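Ticket: Dishwasher stops with drain error after the heating phase
Opened by: Mimoza Todorova
Product: Bollo dishwasher, bought from Fikberg
Date: 29/11/2025
Status: Waiting for customer

Hello,

I write again about the same problem I had in April. The dishwasher starts normally, fills and heats. After 32 minutes it stops, the display shows error 13, and the pump makes a humming sound. Water stays at the bottom of the tub.

What I tried until now:

I cleaned the filter and the small cup under it. I found one olive pit and removed it.
I ran the short program without dishes. Same error, same minute.
I switched the power off for one night. In the morning it worked one time, then the error came back.
I took the drain hose off and blew through it. The air passes, but with some resistance – maybe this is normal, I am not sure.

The hose goes to the pipe under the kitchen sink, 16 mm inside diameter. The sink itself drains well, also when I fill it fully. Your colleague asked for the level of the hose: the highest point is behind the cabinet, a little lower than the countertop.

The machine has done 1,399 hours according to the service menu. The warranty paper from Fikberg is attached to the first message.

Sink:
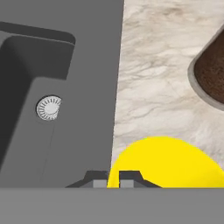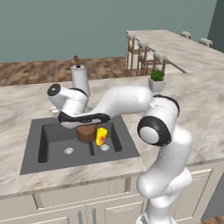 Tihomir Dimitrov replied:
Thank you, Mimoza, the steps are very clear. Resistance in the hose is not normal. Please check the non-return valve where the hose leaves the pump – the rubber flap can stick when it is warm. If it does not move freely, write the part number here and I will order a new one under warranty.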